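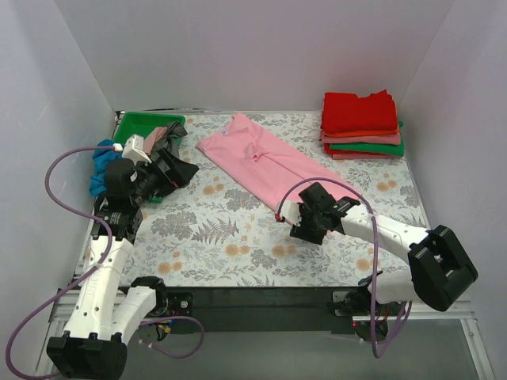 Who is allowed to clear a protective stop on a two-arm folding cell and restart it?
The person whose name is on the cell's sign-on sheet for that shift. Anyone can press stop. Only the signed-on operator clears it, and only after looking at both arms and the table from the front.

Ticket 377
Site: Trustham
Opened by: Tharindu Munasinghe
Assigned to: Vasiliki Vasilakis
Opened: Mar 28, 2019
Priority: 3
Status: Closed, procedure changed

Problem as reported
Left arm went into protective stop while moving back toward the bin. Pendant showed a joint torque limit. Operator cleared it and resumed. Same stop again 59 seconds later. Cleared again and resumed. On the third stop the operator shut the cell down and called me. No damage to the arm or gripper that I could find. One garment came out with a pulled seam.

T. Munasinghe

Reply, V. Vasilakis
Please send the stop log and tell me which checklist was at the cell. Leave the cell powered down until I answer. Also, was the cable routing changed after the last gripper swap?

Reply, T. Munasinghe
Log attached. Checklist is revision 2, laminated copy hanging on the rail. Gripper was swapped the day before. I don't see a cable line on the sheet at all, so I can't say if anyone looked at it.

Reply, V. Vasilakis
The log has all three stops at nearly the same wrist angle, with the wrist turned out and the forearm high. That points to the gripper cable running out of slack. Before powering up, do this:

1. Lock out the cell and tag it.
2. Move the left wrist by hand through the full turn, using the brake release one joint at a time.
3. Watch the cable loop at each end of travel. It must not go tight, and it must not drop low enough to catch on the elbow.
4. Repeat for the right arm even though it did not fault.

Reply, T. Munasinghe
Done. Left cable went tight before the end of the turn. The tie had been put back one hole too far forward. Moved it back, repeated the turn, slack all the way. Right arm was fine. Ran at reduced speed for an hour and then at full speed to the end of the shift – no stops.

Reply, V. Vasilakis
Good. The cable is the fault, but the restarts are the part I want to fix. Two resets were made on the same error without anyone looking for a cause. The Cáceres site has had a one-reset rule for a while and we should have copied it. I asked Hirnov if their controller can lock out a second reset. They say it needs a software option we don't have, so for now it stays a written rule.

Revision 3 of the checklist, effective at Trustham and Sematach:

– One reset per error code per shift. A second stop with the same code means lock out and open a ticket.
– After any gripper or wrist work, run the hand turn check on both arms and initial it.
– Record which tie point was used.
– Hands stay out of the table area until the pendant shows the stop state. This includes straightening a garment.
– Finished stack is removed only with both arms parked.

Reply, T. Munasinghe
Old sheets are off the rail and in the shred box. Evening shift asked if the one-reset rule covers a dropped garment. I told them no, a missed grip is a pause and has its own code. Please confirm.

Reply, V. Vasilakis
Confirmed. I'll add that under the first line before I send it to Sematach. Closing.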